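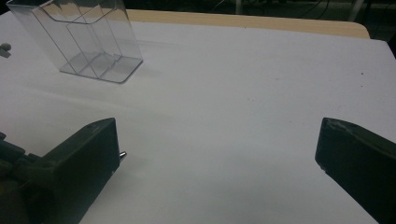

Every robot that works near people has to follow safety rules. Some rules are about speed, and some are about how hard a robot may push. A third kind is about the space around it. Grippers, the parts of a robot that pick things up, get rules too. A good first rule is to keep the work surface clear. With a plain white surface and one see-through organizer on it, there is very little to knock over.

Search Kumemon for Kids Go All topics

Who writes the rules?

Many rules begin as standards. A standard is a written agreement about the right way to do something. Experts from different countries meet, argue over each sentence, and vote. Some standards are short. Others run to over 200 pages. A workplace can then add house rules of its own. 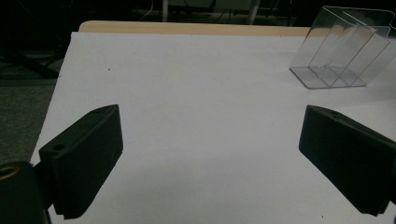

Why do robots need rules if they only do what they are told?
A robot can follow its instructions perfectly and still bump into someone the instructions left out. Rules make the people in charge think about that person first.

At the Catell workshop, Catinca Ardeleanu writes the house rules. She keeps them on one sheet by the door, and new workers read it before they touch any equipment. These are four of them:

Tie back long hair and take off loose bracelets.
Keep your fingers out of the gap between gripper fingers.
Know where the stop button is.
If something sounds wrong, stop and tell an adult in charge. 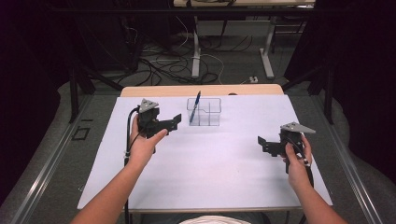 The sheet also has a rule about taking turns. Nobody at Catell does the same job for more than 2 hours, and a long break comes in the middle of the day. Tired people make mistakes, and a tired person may not notice that a machine is making one too.

Then there are rules about checking. Workers look over each gripper in the morning for loose screws and cracked parts. If they find a problem, the gripper gets a red tag and goes on the repair shelf. It has to stay there for 24 hours, even if the repair takes five minutes, so that a second person can test it the next day.

Catell changed one of its rules in September. The old one said "Be careful with cables." Catinca thought this was too vague, because two people can have different ideas about what careful means. The new one says "Look at the floor before you step back." You can tell whether someone has done that.

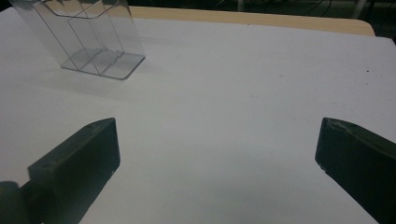 Two gripper fingers, open, with a clear plastic holder farther back.

Try writing a rule for a machine in your home, such as a blender or a garage door. Read it to someone else and ask them to tell you what it means. If they get it wrong, change the words and try again.

Last updated: September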